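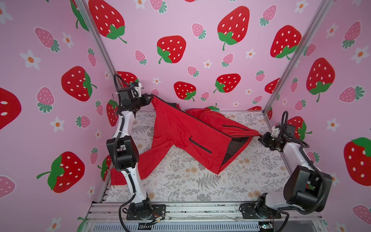 Bought a coat in Hulme nine years ago. Still wearing it. Zip went in February and the shop told me, cheerfully, to get a new one.

No thanks. The repair woman in Clornby did it for 22 quid. New coat would have been 59, and thinner, and in the bin by spring.

So why does everyone look at me like I'm being tight? Mending used to be normal. My gran darned socks in front of the telly. Now it's a hobby, with workshops, 50 quid a head, bring your own thred.

Teach it in schools. Buttons, hems, a basic patch. One afternoon would do it. And make shops sell the spare parts, zips especially. They can post a coat to my door overnight but can't find me a slider?

Sigita Ots wrote in to say some people haven't got time. Fair. I haven't either, most weeks. Thats why I paid someone. Pay someone!

More on shoes next time, got to run.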